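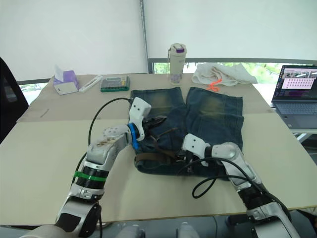 Can a robot do the laundry yet, or am I dreaming?

Asked by Berenice Espinoza in Household > Gadgets

I've got 3 kids, a job with early starts and a chair in the bedroom that hasn't been sat on since November. My brother-in-law swears we'll all have a machine doing the folding in a couple of years and I should stop moaning. I'm not after a gadget that only does T-shirts (we looked at one of those, it wanted every shirt clipped on by hand, so what's the point). I mean jeans out of the basket, belt off, pockets emptied, folded, put away. Is anyone near that? And would it cost more than my car?

2 answers

Nilton Nina

no. buy a bigger chair

14 people found this helpful

Karla Contreras

Bit longer than Nilton's, sorry! I work at Dallwood, we do garment sorting and repairs for hire firms, and I've been following this stuff for ages because my boss keeps asking me the same thing you're asking.

Folding a towel flat on a table is more or less there. Slow, but there. What you've described is loads of jobs stuck together, and the belt is the one I'd worry about. Cloth never lies the same way twice, and a belt is worse — it's stiff, it's got a buckle, and it's threaded through loops so you have to pull it and hold the jeans still at the same time. You and I do that without looking. Two arms with two fingers each have to work out where the end is, get hold of it and not drag the whole pair across the table.
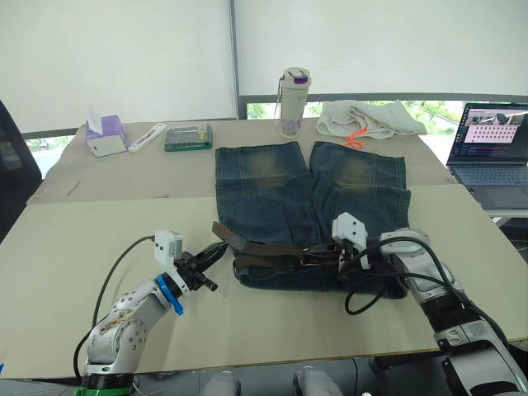 Two grippers at the belt end of a pair of jeans.

Speed's the other thing. I can get a belt out and a pair folded in 20 seconds if I'm cross enough. The machines I've watched think about it for a good while, have a go, let go, have another go. On our shop floor that would drive everyone up the wall, but at home, who cares? If it pottered away all night while you slept you'd still wake up to a clear chair.

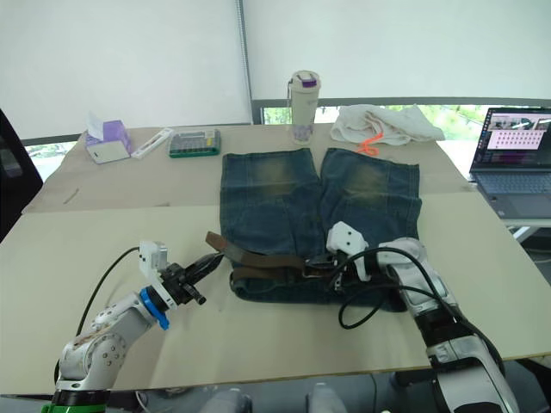 Then there's the putting away, and that's a whole other headache. Drawers that stick, stairs, a cat. I wouldn't expect one machine to manage the lot for years yet. As for price, I can't tell you, the people who make the arms never quote us for a house.

If I were you I'd get a basket per child and make them take their own belts off. Works on mine, mostly.

Comment from Berenice Espinoza: Thanks Karla, that's really useful, and a bit depressing. Will show brother-in-law. Would it at least find the tissues before they go in the wash??

Comment from Karla Contreras: Ha, pockets are even worse than belts I think! It can't see in there any more than you can.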